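Visit Report: Follau Simulation Kit, Carnlow Demonstration Center

Date of visit: 4/3/24

Representatives of the Arosance technical training office attended a supplier demonstration at the Carnlow center in order to review the Follau kit, a software package for rehearsing robotic assembly and service work before any hardware is purchased. The visit was arranged at the invitation of Hamada, which distributes the kit and provides its first-year support. The purpose was to establish whether the product would suit the electronics service course that opens in September.

The delegation was received by Hinata Chiba, who leads product instruction at Hamada. The morning was given to the standard task supplied with the kit, in which a robot gripper works close to a circuit board mounted on a panel. All work was carried out on a rendered model. The physical version of the panel is sold separately and was not part of the review.
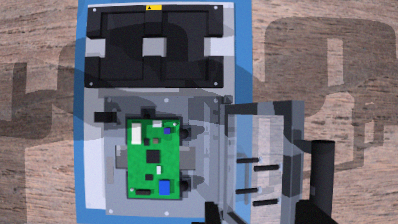
Reading time: 3 minutes

The task panel has a blue border and is laid out on a wood-grain tabletop. The green board sits on a gray plate below a black cover, and a hinged door stands open on the right, with pins on its inner face. Ms. Chiba explained that the door is included for a practical reason: an arm approaching from that side must be planned around it, and operators new to the work tend to look only at the board. The delegation considered this a sound choice for teaching.

Each trainee workstation runs its own copy of the model. Lighting, camera position and table surface may be changed from a menu, and an instructor may lock any of these settings for a class. The center had seven workstations in use during the visit. Response at the controls was prompt at all of them, although two members of the delegation found the menu text small and asked whether it could be enlarged. Hamada has recorded the request.

Discussion then turned to the quality of the rendering. Shadows are calculated as the model runs, and they fall across the board and plate much as they would on a real bench. The supplier regards this as the main strength of the current release — camera-based inspection routines can be tried under poor light at no risk to equipment. 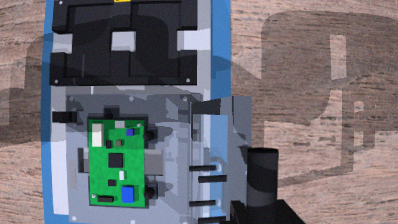 Submitted by the Technical Training Office, Arosance

The closer view was used to discuss clearance. With the black cylinder of the gripper hardware in front of the open door, and the two black knobs standing at the right of the board, the delegation was able to judge how little room an operator has on that side. The connectors on the board are modeled in enough detail to be told apart by shape. Small lettering is less satisfactory. The yellow label on the cover could not be read at this distance, and any exercise that depends on reading labels would need a different view or a supplementary handout.

The kit is offered in two forms. The classroom license covers a fixed number of workstations at one site and includes instructor materials. The open license permits use at several sites but leaves course preparation to the buyer. Hamada quoted $2,333 per workstation for the classroom license, reduced to $2,000 where the order is placed before the start of term. Support after the first year is charged separately, and the delegation asked for those terms in writing.

Some points remain open. The instructor guide was shown in draft only, and its chapter on fault recovery had not been completed. The delegation also asked whether trainees' results could be exported to the Arosance records system. Ms. Chiba stated that an export function exists but has not been tested with that system, and she agreed to supply a sample file.

The office recommends that a trial license be requested for one workstation, to be installed in the electronics laboratory and used by teaching staff. A decision on the full order should wait until the finished guide has been received. The office thanks Hamada and the staff of the Carnlow center for their time and for the full access given to the workstations.

Contact: Technical Training Office, Arosance | Copyright Arosance. All rights reserved. | Back to top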